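Folding sweaters, second attempt

I wrote in March that I was going to stop hanging my sweaters. I have now stopped, and it took longer than I expected, mostly because I had to find somewhere else to put them.

The closet in the Clikumholm apartment has one rod and no shelf. For the first winter I hung everything. By spring the heavier knits had little points at the shoulders where the hangers had been, and two of them had grown at the bottom. One was a gray cardigan I bought at the outlet in Drorkthorpe and it now comes down most of the way to my knees. I still wear it in the house.

So the plan was folding. I bought a chest of drawers secondhand, a Yang, four drawers, painted white by somebody who did not take the knobs off first. The drawers are 20 inches deep from front to back, and I mention it only because the first folding method I tried was meant for a shallower drawer and left a gap at the back where things fell over. I filled the gap with socks for a while. Then I could not find the socks.

What I was doing the first time was folding in the air. I held the sweater under my chin, brought the sleeves in, and let it drop in half. It works for T-shirts. With a thick knit one side ends up longer than the other, the sleeves bunch in the middle, and the stack leans. I had a drawer with 7 sweaters in it that would not close, and when I took them out and folded them again on a flat surface, the same ones went in with room for another.

The flat surface matters more than the method. I don't have a bed you can walk around, it is pushed into the corner, and the kitchen table is usually in use. I ended up with the ironing board at its lowest setting. The board is narrower than a sweater, so some of it always hangs off one side, but you can slide the thing along as you go. The cloth cover also has some grip, so the knit stays where you put it. On the bare table everything moved.

Steps, as I do them now:

Lay it down and smooth it from the middle outward with your palms. Don't pull the hem. If it has a ribbed section, let the ribs close up on their own before you do anything else. I used to stretch the ribbing flat to make the edges straight and then wonder why it looked wavy in the drawer.

Fold one side in to the middle, then lay the sleeve straight down along the fold. Do the other side the same way.

Bring the hem up a third of the way, then fold again to the collar. For a thin sweater I fold in thirds once more and stand it on its edge. Thick ones lie flat, two high at most.

Cotton knits can go in the drawer straight from the line if they are completely dry. Wool I leave out overnight first. I put one away too early last fall and the whole drawer smelled like a wet dog until I aired it out on the balcony.

I looked at plastic folding boards too. Clerkard sells one, and I borrowed it from my sister for a weekend. It makes very even shirts. It was too small for anything bulky, and the panels snapped back before I had the sleeve in place, so I gave it back. A piece of cardboard cut to the width of the drawer does the same job. Mine came from a box the kettle was in.

The red one gave me the most trouble. The knit is smooth on one part and ribbed on another, and the two don't behave the same way. The smooth part lies down right away. The ribbed part pulls in at the middle and spreads out again toward the hem, so there is no straight edge to line up with anything. I stopped trying to match edges on it and just go by the hem, which does lie close to straight.

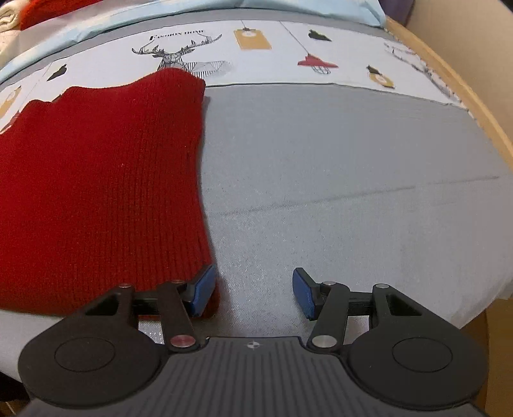
Oľga Vaněk wrote to me after the March post and said that I had the order wrong for anything with ribbing. Her way is to turn the sweater face down first, fold the ribbed side in before the smooth side, and leave the smooth side on the outside where it can hold the shape. She also said to weigh it. A sweater over 355 grams should be rolled from the hem and never folded in thirds, in her opinion, and she has kept hers that way for more than 20 years without a crease across the front.

I tried the face-down part and she is right about it. The ribs stay tucked under and the whole thing comes out closer to a rectangle. I have not weighed anything, my kitchen scale is the kind with a bowl on top and the sweaters slide off. I did roll the gray cardigan to see, and it took up the width of the drawer like a sleeping bag - so that one went back to being folded.

Where things are at the moment: top drawer is thin cotton, standing up. Second drawer is the everyday wool. Third is the thick ones, flat, with the red one on top because I wear it most. The bottom drawer sticks and has sheets in it.

I still need to do something about the knobs. If anyone has gotten paint off brass without taking off the finish too, please leave a comment. I have tried hot water and a toothbrush so far, and one knob is a little cleaner than the others.

2 comments | 7 shares

Contact | Copyright, all posts and photos | Back to top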